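Tape residue and scratches on a stainless steel worktable

Posted by Prunix in Workshop & Craft Rooms

I use a stainless table for folding and packing, and I mark off zones on the top with yellow tape so the finished pieces stay apart from the rest. Every time I move the lines the tape leaves glue behind. I tried a kitchen scouring pad on one spot and it dulled the shine. What takes the glue off without scratching? The table is 48 inches wide and stands on carpet, so I don't want anything that drips.
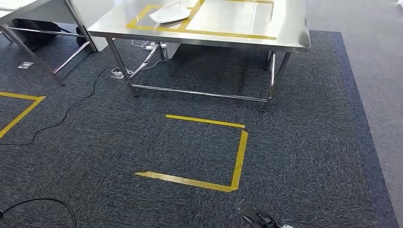

Tabletop with the current tape lines

The lines in the back get moved most, usually in November when we change the layout.

Lovunora
Warm the tape with a hair dryer on low before you pull it, and peel it back flat over itself, slowly. For what stays behind, put a little rubbing alcohol on a soft cloth, hold it on the glue for a minute, then wipe with the grain of the steel. Dampen the cloth away from the table and nothing will drip. Unplug anything underneath first. The dull spot from the pad is fine scratches, and cleaner won't bring it back. A stainless polish may help some.

Cassim
Cooking oil works too but you have to wash it off after or the new tape won't stick. I paid 23 dollars for a special remover once and it was no better.

Durnska
same problem here, following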